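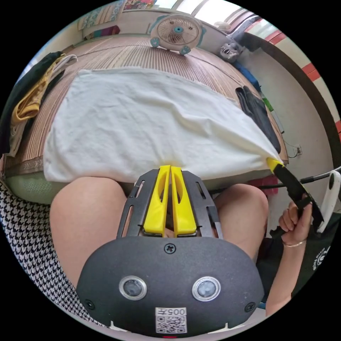
*White cloth over a woven bamboo sleeping mat.*

# Tastero Millet audio guide handset

The Millet is a self-contained audio guide for visitors walking the old towns of Drellutport and Trirnport. It stores all recordings on the device and needs no phone, data plan, or app. Playback starts by keypad entry or by position. The handset is rented by the day from the ferry terminal desks in both ports and is sold outright to hotels and tour operators.

This page covers the current handset, firmware 2. Handsets with a round power button run firmware 1 and don't support position playback.

## Specifications

| Item | Value |
|---|---|
| Recordings stored | 402 |
| Longest single recording | 7 minutes |
| Languages | English, French, German, Spanish |
| Playback trigger | Keypad or satellite position |
| Audio output | Built-in earpiece; 3.5 mm stereo jack |
| Headphone outputs | 2, independent volume |
| Battery life, keypad mode | 14 hours |
| Battery life, position mode | 9 hours |
| Charging | USB-C, cable supplied |
| Charge time from empty | 3 hours |
| Water resistance | Light rain with jack covers closed |
| Neck strap | Detachable, breakaway clasp |

The recording count is per language. All four languages carry the same stops, although the French set has a shorter version of the harbor introduction.

## Routes covered

**Drellutport, upper town.** Starts at the funicular and ends at the cathedral forecourt. The walk is paved throughout, with stairs between the fish market and the upper wall. A step-free variant follows the tram street and can be selected from the route menu before starting. It skips the bell tower and the two chapels behind it.

**Drellutport, waterfront.** Flat. The customs house, the rope sheds, and the dry dock. The dry dock recordings refer to the viewing platform, which closes in high wind. The same recordings can be followed from the quay, but the pump house isn't visible from there.

**Trirnport, citadel loop.** The longest route, at 3,387 meters measured from the land gate and back to it. There is no shade on the eastern ramparts. Drinking water is available at the land gate and at the barracks courtyard.

**Trirnport, abbey interior.** Keypad only. Satellite reception inside the nave isn't reliable enough for position playback, and the handset switches to keypad mode by itself when the signal drops for more than 30 seconds. Stop numbers are posted on the pillars at chest height.

Admission to the abbey, the bell tower, and the citadel museum is not included in the rental.
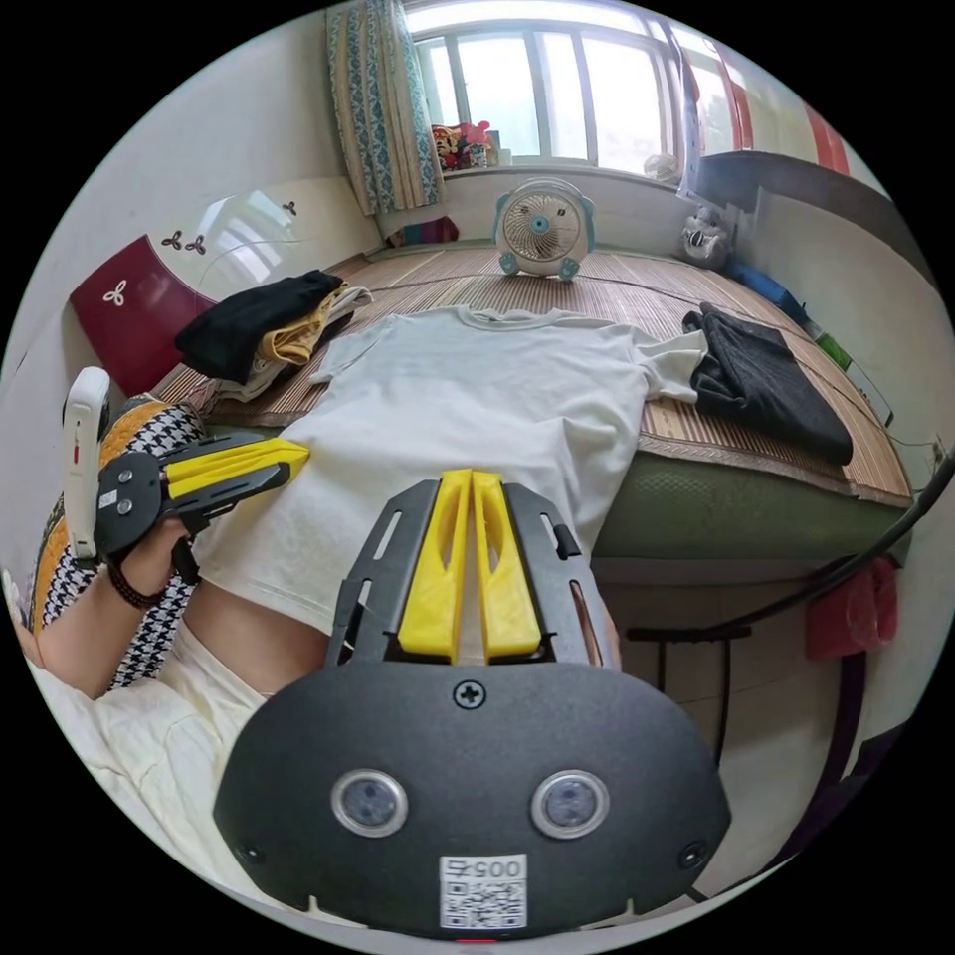
## Operation

1. Hold the power key until the display lights.
2. Select a language. The choice is kept until the handset is docked.
3. Select a route, or press **0** for free keypad use.
4. In keypad mode, enter the stop number and press the green key.
5. In position mode, walk. A short tone sounds before each recording.

The red key pauses. Pressing it a second time within two seconds returns to the start of the recording. Holding it ends the recording and goes back to the route list.

Position mode triggers each stop once. To hear a stop again, enter its number on the keypad; this doesn't interrupt the route. If two stops are close together, as they are in the rope sheds, the second is held until the first has finished.

Volume is set separately for the earpiece and for each headphone output. The earpiece is disabled when anything is plugged in. In the abbey, headphones are required at all times, and handsets rented at the Trirnport desk include one pair.

## Rental

| Period | Single handset | Handset with second headphones |
|---|---|---|
| Half day (until 1 p.m. or from 1 p.m.) | 6.00 | 7.50 |
| Full day | 9.00 | 10.50 |
| Overnight, return by 10 a.m. | 12.00 | 13.50 |

Prices are in euros. A card deposit is held for each handset and released on return. Either desk accepts returns from the other port, provided the handset is handed over before the desk closes. The Trirnport desk is closed on Monday. On that day, use the return slot to the left of the shutter; the deposit is released the following morning.

Groups of ten or more should reserve. Unreserved groups are supplied from whatever is on the charging rack, and in July and August that is often not enough.

## Purchase

Hotels and operators can buy the handset singly or with a charging rack for 12 units. The rack also handles content updates: docked handsets are updated overnight when the rack is connected to a network. Without a network, updates are loaded from a memory card placed in the slot at the rear of the rack. Updates are issued twice a year, normally in March and October. They cover changed opening hours, closed streets, and re-recorded stops.

Custom recordings can be added in the number range 900 to 949. Files must be mono MP3. Longer files are accepted but are cut at the limit given in the specifications.

## Known issues

- Position playback lags in the lanes below the Drellutport upper wall. Stops 118 through 121 may start after the building has been passed. Keypad entry is recommended there.
- The battery icon shows full for the first hour of use regardless of the actual charge.
- In German, stop 46 refers to the old ticket office. The entrance is now on the river side.
- Some airline-style headphones with a two-pin plug fit the jack spacing but short the second output. Don't use them.

## Care

Wipe the case with a damp cloth. Alcohol wipes are safe on the case and keypad but cloud the display window. Earpiece covers are replaced at the desk after each rental, and spare covers are sold in bags of 50. Neck straps can be hand washed and should be dry before they're clipped back on.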